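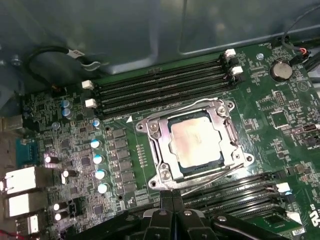
자주 묻는 질문: 데스크톱 본체 분해와 CPU 교체

안녕하세요. Katley 중고 컴퓨터 작업실의 Mahnaz Azimi입니다. 한국어는 제 모국어가 아니어서 표현이 조금 딱딱할 수 있습니다. 이해가 안 되는 부분은 메일로 물어봐 주십시오.

본체를 세워 놓고 작업해도 됩니까?
저는 추천하지 않습니다. 본체를 옆으로 눕히고 측면 패널을 떼어 낸 다음에 시작하십시오. 세워 놓으면 나사가 안쪽으로 떨어지기 쉽고, 소켓을 똑바로 내려다볼 수 없습니다.

시작하기 전에 무엇을 뽑아야 합니까?
전원 케이블과 모니터 케이블, 그리고 USB에 꽂힌 것을 모두 뽑습니다. 그 후에 전원 버튼을 5초 동안 누르십시오. 손은 금속 부분에 한 번 대고 나서 부품을 만지는 것이 좋습니다.

CPU 소켓의 고정 틀은 어떻게 엽니까?
먼저 쿨러를 분리합니다. 그 다음에 소켓 옆의 가는 레버를 살짝 누르면서 바깥쪽으로 빼고, 천천히 위로 올립니다. 레버가 두 개인 보드도 있으니 설명서의 순서를 지켜 주십시오. 힘이 많이 필요하면 순서가 틀렸을 가능성이 높습니다.

CPU 윗면에 얼룩이 남아 있습니다. 고장입니까?
보통은 고장이 아닙니다. 오래된 서멀 구리스를 닦은 후에도 얼룩이 조금 남을 수 있습니다. 보풀이 없는 천에 이소프로필 알코올을 묻혀서 닦고, 완전히 마른 다음에 새 구리스를 바르십시오.

CPU의 방향은 어떻게 확인합니까?
CPU 모서리의 작은 삼각형 표시와 소켓의 표시를 맞춥니다. 위에서 그대로 내려놓고, 손가락으로 누르지 마십시오.

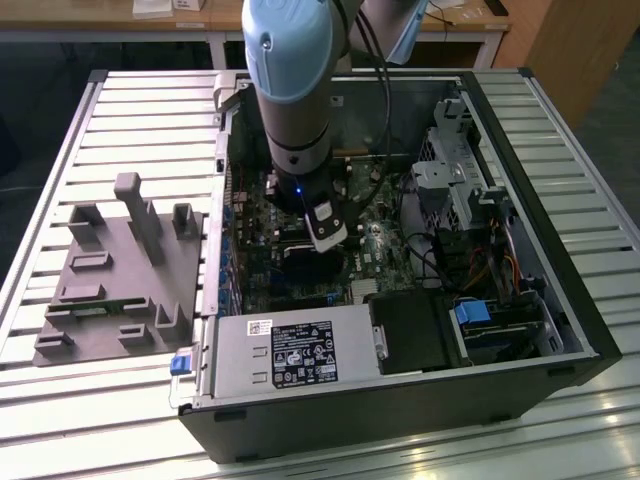 측면 패널을 떼고 눕혀 놓은 데스크톱 본체. 아래쪽에 전원 공급 장치가 있습니다.

메모리 슬롯이 많은데, 아무 곳에나 꽂아도 됩니까?
아닙니다. 보드마다 먼저 채워야 하는 슬롯이 정해져 있습니다. 소켓 양쪽에 슬롯이 나뉘어 있는 보드는 특히 설명서를 꼭 보십시오. 꽂을 때는 슬롯 끝의 걸쇠를 먼저 열고, 딸깍 소리가 날 때까지 양쪽을 똑같이 누릅니다.

동전 모양 배터리도 바꿔야 합니까?
컴퓨터를 켤 때마다 날짜가 틀리게 나오면 바꾸십시오. 바꾸면 BIOS 설정이 초기화될 수 있으니 미리 적어 두는 것이 좋습니다.

전원 공급 장치를 열어서 청소해도 됩니까?
절대로 열지 마십시오. 플러그를 뽑아도 내부에 전기가 남아 있습니다. 바깥의 먼지만 제거하십시오.

부품을 작업실로 보내도 됩니까?
네, 접수 번호를 먼저 받아 주십시오. 메모리와 CPU는 정전기 방지 봉투에 따로 넣어서 보내셔야 합니다. 접수 번호가 없는 상자는 확인하는 데 시간이 오래 걸립니다.

마지막 수정: 2020년 12월 12일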